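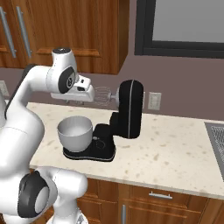
Support > Mavholm Planner > Kitchen Tasks FAQ

June 2024
By the Stendetti tools team

Which kitchen tasks come with Mavholm?
The base install has the mixer task, with a tilt-head stand mixer on a stone counter. Drawer and cabinet tasks are in the Dedbridge pack, a separate download.

Why does the planner fail when the mixer head is up?
Most often the collision model is out of date. With the head raised, the whisk sticks out sideways over the bowl and takes up space the gripper would otherwise pass through. Call refresh_scene after any joint on the mixer changes, then plan again.

Can I make the safety margin smaller?
Yes. The default is 5 mm. You can set it per object, and we suggest changing it only for the whisk. The loops are thin, and the default mesh wraps them in one solid hull. Turn on fine_mesh if you need the fingers to get close – planning will be slower.

How long does the planner try before giving up?
It stops after 700 ms or 200 failed samples, whichever comes first. Both limits are in planner.cfg.

Can I get the same run twice?
Set the seed. Our test runs use 1767. Results can still differ between versions, so note the version number along with the seed.

Does it work with the Lozano controller?
Yes, for position control. Force control is planned for November. Until then, contact tasks such as pushing the mixer head down have to use the built-in controller.

Where do I send a bug?
Use the tracker and attach the scene file and the log. A screen recording helps but is no use by itself.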